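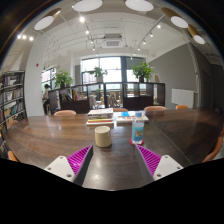

So I've become a person who picks up water bottles for a living. Part of a living, anyway. My job at Plonby is still mostly bookings and supplier invoices and being the one who knows where the spare keys are, but since August my afternoons have belonged to Eda, and a few of you have been asking what on earth that means, so I'm finally writing it up.

Eda is going to be the thing that resets our meeting rooms. Cups to the kitchen, bottles back where they live, books back in a stack. She (I know, I know, but everyone says she) has to learn it from somebody who already does it, and at our Curnberg office that has always been me and Ignacio Pruitt. We take a gripper in one hand, the kind with the pink ridged pads, and we do our normal tidying with it. Close on the thing, lift, move, let go. Then again. My target is 400 pickups a week and I was sure that would take no time at all, because how long does it take to move a cup? Well! Try it with two stiff fingers in place of five and get back to me.

The first week I was terrible. I kept going in too fast and knocking the bottle over, and I'd say sorry to it out loud. Ignacio was good right away, which annoyed me more than I'd like to admit. He used to repair clocks and he has that way of slowing down before he touches anything. I asked him how he was lining up on the bottle and he said he looks at the table past it, at the bit of wood he wants to see between the fingers. I tried that and it works about half the time for me, so there you go, trade secret.

We mostly use the big room with the brown table and the orange chairs. It's the nicest room we've got, with the plants along the top of the shelves and all that daylight from the back window. It also has a very shiny table. The ceiling lights land on it as white blotches, and I never once noticed them in all my years of wiping that table down. Now I know each one personally.

A clear bottle is the hard one. The cream cup I could do in my sleep, but the bottle you can see straight through at the shoulder, so I've started aiming by the label.
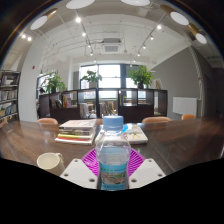

The Spare Keys Letter, No. 32

(For the people who get this by email: yes, I skipped the summer one. Sorry. There wasn't much in it except tomatoes.)

Anyway. I promised myself I'd be straight about the part that isn't cute. When Lucinda Marchetti from operations first told us about Eda, I went home and did the math on the kitchen counter. Resetting rooms was 2 hours of my day. If you take 2 hours out of my day and nothing goes back in, I'm a part-timer, and I can't pay my rent on part-time. I said that to Lucinda the next morning, shaking a bit, and she didn't have an answer yet. She said so, and I appreciated that more than a smooth one. It took her three weeks to get it in writing that our hours stay put through next year.

Through next year. I've read that sentence a lot of times.

Ignacio sees it differently. He's sixty-one and his knees are bad and he says if something else wants to carry the cups it's welcome to them. I get that. But he also told me, over a sandwich at Le Goff, that he likes doing the rooms. He likes the quiet after a long meeting when everyone's gone and you get to put it all right again. I hadn't thought of it as something you could miss until he said it, and then I thought about it the whole bus ride home.

The other odd thing is how people here look at tidying now. For years you could clear a table around somebody and they wouldn't lift their elbow. Now there's a gadget in my hand and they ask questions! They want to know why I put the mug on the left, and whether the books go spine out. I've had more conversations about where a coaster goes than about anything else I've done at Plonby. It's nice. I'm also a little sore about it.
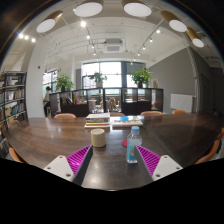 Things I'd ask for if it's coming to your office

Ask about hours first, and ask early. Get the answer on paper with a date on it.

Ask for the teaching to be counted as work. Ours wasn't on anyone's timesheet until Ignacio brought it up, and it has its own line now.

Ask for breaks. My thumb was a mess by the second Thursday, and we now swap after 3 rounds of the table whether we feel like it or not.

Ask who decides what "tidy" means. Lucinda wanted the books off the table altogether. Ignacio and I thought the room looked dead without them, and we do know that room. The books stayed.

And ask if you can be there the first time she does it alone. I've put my name down. I think I'll be proud of her and I think I'll want to go straighten the stack afterward.

More when I have it. Someone please remind me to answer Denise about the tomato seeds.

Posted October 2020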